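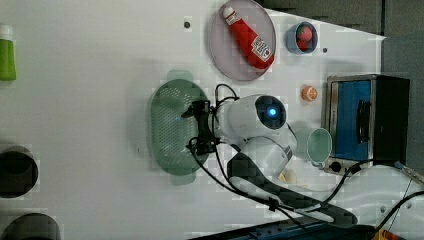
Blog > Drawing > Work in progress

A Poster For A Band That Doesn't Exist Yet

5 min read

So I've finally finished the big Pusari piece, and I'm so pleased with it that I've been walking past the drawing board just to have another look (it's in the hallway at the moment, so that's easily done).

If you're new, Pusari is the imaginary harbour town I've been drawing since last June. It started as a doodle of a crooked lighthouse and now it's got a tram line, a fish market, a rubbish football team and a sea monster called Tilari who lives under the pier and plays the accordion. The monster was always going to get her own poster eventually. I just hadn't worked out what sort of poster it would be, and then I was listening to a lot of old surf records over Christmas and it clicked – a gig poster! For her band! With the whole crowd hanging off the pier railings!

The first sketch was awful. I'd put Tilari right in the centre with all her arms spread out evenly, and she looked like a chandelier. I went back to my sketchbook and found a page of herons I'd done ages ago, all hunched shoulders and long necks, and I borrowed that slouch for her. Now she leans into the accordion as if she's trying to hear something inside it. Much better. She's got a bit of attitude.
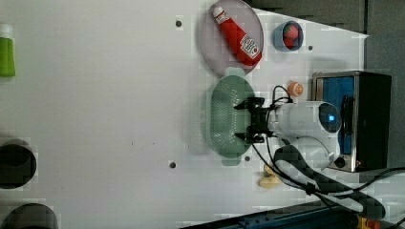 – 2 –

The rest of the band came quickly after that. There's a drummer who's mostly moustache, a very tall bass player in a raincoat, and a pair of crabs on backing vocals. The crabs were a late addition to fill a gap next to the drum kit and they're now my favourite thing in the whole picture, which is always the way.

Inks next. I did all the line work with a brush this time, partly to stop myself fiddling. With a fine pen I will sit there putting a scale on every inch of a sea monster until my hand seizes up, and then the face looks empty compared with the tail. With the brush I had to decide where the scales mattered (neck, elbows, the curl at the end) and leave everything else as plain shape. I did wobble badly on one of the pier posts. It has become a slightly drunk pier post and I've made my peace with it.

The lettering took longer than the drawing! I wanted something fat and wavy for the name, and I must have filled 30 sheets of layout paper with the word TILARI. The R kept looking like a K. In the end I cut the letters out of black sugar paper with scissors, stuck them down, scanned them and tidied up the edges, and they've got a lovely chunky look that I never get when I draw them. I'd do it that way again.
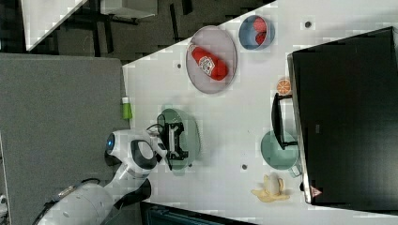 Table, plate and robot arm.

Colour was the bit I was dreading. I'd promised myself I'd stick to two inks plus the paper, a deep teal and a sort of tinned-salmon pink, and overlap them wherever I wanted a dark. It's harder than it sounds when you've got a crowd to separate from a sea and a sea to separate from a sky. I ended up making the whole crowd pink, faces and hats and all, and letting the water and the night run into each other. You can't tell where the horizon is any more and I rather like that. It makes the stage lights feel warmer.

I printed a test on the cream stock I had left over from the Palma postcards and it was far too yellow, poor Tilari looked seasick. The second test was on a cool white and the pink really sings on it, so that's what I'm using. They'll be A3, signed in pencil on the back, and I'll put them in the shop once I've found my good ruler and trimmed them all.

Next up is the Urnetti book, which I've been neglecting. I've got the cover roughed out and five spreads that I'm happy with, plus one with a staircase in it that I've redrawn so often the paper's gone furry. I might turn the staircase into a ladder. I might also draw a B-side sleeve for the crabs, if I'm being truthful about how my evenings are likely to go.

Posted January 2024 in Work in progress

Contact | © Pusari Drawings, all artwork and words my own | Back to top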